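# Let the Library Lend the Frying Pan

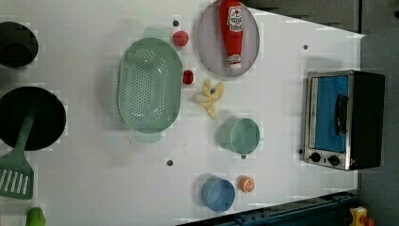
*Photo: Elli Hirvonen*

I own a fish kettle. I have used it twice in eleven years. It is too long for any cupboard in the kitchen, so it lives on top of the wardrobe with the spare blanket inside it. Down the street there are probably four more of them, all on wardrobes.

Last April the Bratstead town library opened a kitchen shelf. Anyone with a library card can borrow a stockpot, a pasta roller, a set of cake pans or a pressure canner for two weeks, the same as a book. The shelf has 63 items on it. At the budget meeting there was a proposal to close it when the first year is up and put the money back into books and opening hours. I think that would be a mistake, and I want to say why without pretending the people on the other side are fools, as they have a couple of good points.

The strongest one is that a library is for reading. Kirsten Dufour made this case at the meeting and made it well. She said a public service that tries to do everything ends up doing its main job badly, and that she had waited five weeks for a novel while a staff member was checking the lid of a slow cooker. I have waited for books too. But the figure in the budget paper for the kitchen shelf was $1,706 for the year, including the shelving. That would buy fewer than 100 new hardcovers at the prices the library pays, and a lot of those would be second and third copies of whatever is popular this fall. I'd like more books. I don't think the stockpots are what stands between us and them.

I also don't agree about what a library is for. Ours has lent sheet music since before I was born. It lends jigsaw puzzles, museum passes, reading glasses and, for a while in the nineties, framed prints of sailboats. Some of that was a good idea and some of it wasn't. The principle underneath was always that the town can buy one of something that many households want occasionally, and that this is cheaper and fairer than each household buying its own. A book is the best example of that kind of object. A canner is a pretty good one.

Think about how kitchen gear gets bought. You have a recipe that calls for a tube pan. You make it once with the wrong pan and it comes out poorly, so you buy the right pan. The next time you want that cake is two years later. Meanwhile the pan has to be stored, and in a small apartment storage costs real money, though it never shows up as a line on a bill. When I lived in the Clitden buildings, our kitchen had three cupboards and one of them held the water heater. We cooked everything in one pan and one pot for four years. We managed, but we didn't can tomatoes or roast anything bigger than a chicken, and when relatives came we ordered out and paid for it for the rest of the month.

People in that position are the ones who gain most from the shelf. The households that already own everything will hardly notice whether it stays or goes. That seems to me a reason to keep it, and I was surprised how little it came up in the discussion.

The second objection is hygiene. Some people don't like the idea of cooking in a pot that strangers have used. I understand the feeling, but I don't think it holds up for long. Every restaurant meal is cooked in a pot that strangers have used. So is every church supper. Borrowers are asked to return things clean, staff look them over, and anyone with doubts can wash a pan before using it. I do that with my own pans when they've been on a shelf for a few months. The library sensibly doesn't lend knives, and it doesn't lend wooden spoons or cutting boards, which are hard to get properly clean and cheap enough to buy.

The third objection is breakage, and I take it more seriously. Things do come back damaged. The waffle iron came back with a melted cord. A Prilia pressure canner came back without its gauge and was out of use for 45 days while the replacement part was on order, right through tomato season. Nonstick pans are a losing game, and I would stop stocking them. One careless person with a metal fork can finish off a nonstick pan in an evening, and then you are lending out something that nobody should be frying an egg in. Buy cast iron and plain steel. They can be scrubbed, they can be dropped, and a rusty one can be brought back in an afternoon.

This is where I part ways with some of the shelf's supporters. They want it to grow quickly. There has been talk of bread machines, ice cream makers, an espresso machine, and a thing that cuts potatoes into spirals. I would go the other way. The items with the most holds on them are dull: the big stockpot, the roasting pan, the canner, the extra-large mixing bowls. The chocolate fountain has gone out roughly once a season. Machines with motors take up the most room, need the most explaining, and break in ways that can't be fixed at a front desk. I'd sell the fountain and buy a second canner.

I would also charge for late returns. The library gave up fines on books, and I supported that. A late book is an annoyance. A late turkey roaster in November means another family doesn't have one on the day they planned for. A dollar a day, waived for anyone who calls ahead, would be enough to get most people to the return desk. And pans should come back to the desk, never through the book drop. There is a sign about this now. The dent in the second stockpot suggests that the sign could be larger.

One more complaint deserves an answer, and it came from Grīnberga Housewares on Front Street, which sells this kind of thing and pays taxes to the town. The owner asked why her taxes should buy stock that competes with hers. It's a fair question. Bookstores have been asking it for well over a century, and they have mostly learned to live next to libraries, partly because people who borrow books are also people who buy them. I borrowed a pasta roller last winter, used it three times, and then bought one from her. I also borrowed a food mill and learned that I don't want a food mill. She lost that sale, I suppose, but what she lost was the chance to sell me something that would have gone up on the wardrobe.

There are towns where a thing like this wouldn't work. If the library is a long drive away, nobody will haul a canner back and forth. If there are two people on staff and one is out sick, checking lids really does take time from everything else. Bratstead has a central building, a parking lot, a bus stop at the door and a desk that is staffed until eight in the evening. We have what it takes to do this modestly and do it well.

So my suggestion to the town is a small one. Keep the shelf for three more years at the present budget. Drop the nonstick, drop anything with a motor once it breaks, and spend what's left on the large plain pots that people are waiting for. Publish the loans each quarter next to the cost of repairs, so that the next argument can be had with numbers in front of us. If the stockpots sit there gathering dust, I'll come to the meeting and vote to close it myself.

And if the library will take a fish kettle, I have one that is nearly new. I would need to find somewhere else for the blanket.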